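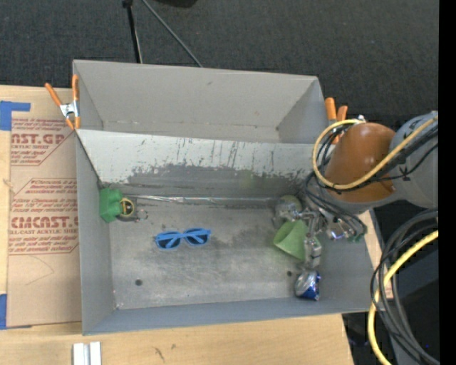
A gripper that is good with cups is usually bad with thin things, and the test should have started with the thin things. So wrote one reader from Erkness after the laboratory at Ukham put its first results on the project page, and the team has answered that the remark is fair.

The laboratory is comparing two robot hands for picking mixed household objects out of a bin. The first, which the group calls the Nkosi hand, has jointed metal fingers. The second is a simpler gripper with two flat jaws, made in the workshop at Kurunham. Both are mounted in turn on the same arm and run with the same controller, so that only the hand changes between one series and the next.

According to the note of Apr 21, 2019, the jointed hand has now made 1,799 attempts and lifted an object in 1,656 of them. An attempt counts as good only if the object leaves the floor of the bin and stays in the hand until the arm stops. The flat jaws have made 1,000 attempts so far. Their result will be given when both hands have the same number, and the team asks readers not to compare before that.

The set contains 17 objects, and a few of them go into the bin at one time. Sunglasses, a light green cup and a drink can are among them. The cup is the kind of object that the jointed hand takes without much trouble, also when it lies on its side. Small rings and other flat pieces are more difficult, the note says, above all when they lie close to a wall and the fingers have no space to go under.

The reader from Erkness also asked if the wear on the bin can change the result. The divider is already full of dark scrapes, and the metallic-gray floor has its own scratches and smudges. The team replied that it does not plan to replace the bin in the middle of the comparison — both hands must work in the same one — but it will repeat a short series in a new bin at the end.

Cables are another point on the list. The group wants to find a better path for them along the arm before the next series, which is planned for September. The flat jaws will then go first, and the order of the objects will be drawn again.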